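Archetypes in Story and Life
Handout 5: The Caregiver

Instructor: Encarnación Palacios
Please read before the meeting. Bring your notebook.

1. Where we are in the course

Last time we spoke about the Ruler and the question of order. Today we take the Caregiver, whom some authors call the Helper or the Great Mother. I prefer Caregiver, for the reason that the other names make students think only of women, and two of our three readings have a man in this role.

2. Basic idea

The Caregiver sees a need and moves toward it. The need can be very small: a child is hungry, a neighbor cannot climb the stairs, a shirt has lost its button. In stories this figure often stands at the side of the main action. She or he feeds the traveler, binds the wound and gives advice which the traveler forgets until later.

The main fear of the Caregiver is to be selfish. Please underline this sentence, we will come back to it in section 4.

3. The reading: "The House at Aranda"

The story has 69 short chapters, and you need only the first five. Judine keeps the house for her brother Edano, who is ill. She cooks, she washes, she answers his letters. When her friend Miltia invites her to the coast for the month of July, she says no before the question is finished.

Points to notice:
- Judine is never shown sitting down while another person is in the room.
- Edano thanks her once, in chapter 4, and she leaves the kitchen.
- The letters she writes in his name are warmer than the ones he wrote himself.

Rizwan Naqvi asked last week if Judine is happy. The text does not say it. Mark the places where you think you have found an answer and we will compare.

4. The shadow side

Every archetype has a shadow. With the Caregiver it has two common forms. The first is the martyr, who gives and keeps a secret account of what was given. The second is the one who needs the other person to stay weak. In chapter 5 Edano walks to the gate alone, and Judine is angry about the mud on his shoes. Is it really the mud?

Demetrio Toledo wrote a good page about the martyr for the 2000 edition of our course reader. It is still in the library copy.

5. Care in daily work

Much of the Caregiver's life is household work, and it is repeated every day. In the story the washing comes back nearly as often as the meals. For your notebook, choose one household task and write half a page on it. Who does it in your home? Who notices when it is not done? Do not write about feelings in the first paragraph, only about the work.

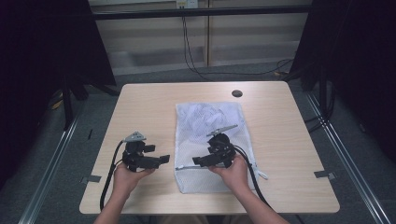
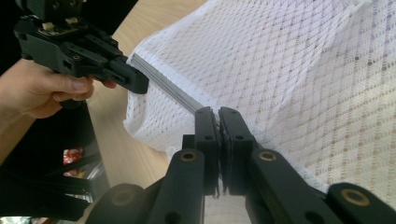
White mesh fabric on a light wooden tabletop.

6. For next time

Read chapters 6 to 12. Makis Zacharopoulos and Rocío Villanueva will open the discussion with the scene of the broken lamp. The half page is to be handed in at the start of the class, by hand or printed, both are fine.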